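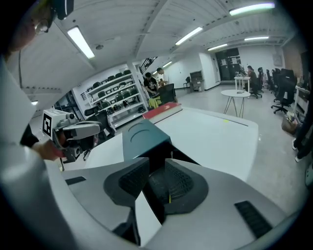 Why Does Library Tea Taste Bad? My Term Project

I picked tap water for my project after a month of drinking terrible tea on the second floor of the Harkum building. My question was pretty simple – does letting the water sit overnight make the tea any better?

I asked 20 classmates to try two cups each, one with fresh tap water and one with water left in an open pitcher for 8 hours. Same tea (Dastar black, the cheap bags), same kettle, same mugs! Brewing took me way longer than I planned, and the first batch went down the sink after I lost track of which pitcher was which.

Twelve people liked the rested water better, five liked the fresh, and three couldn't tell. I was hoping for a bigger gap, to be fair. My tasters also complained that the second cup was always colder, so next time I'd use a thermos and switch the order for half the group.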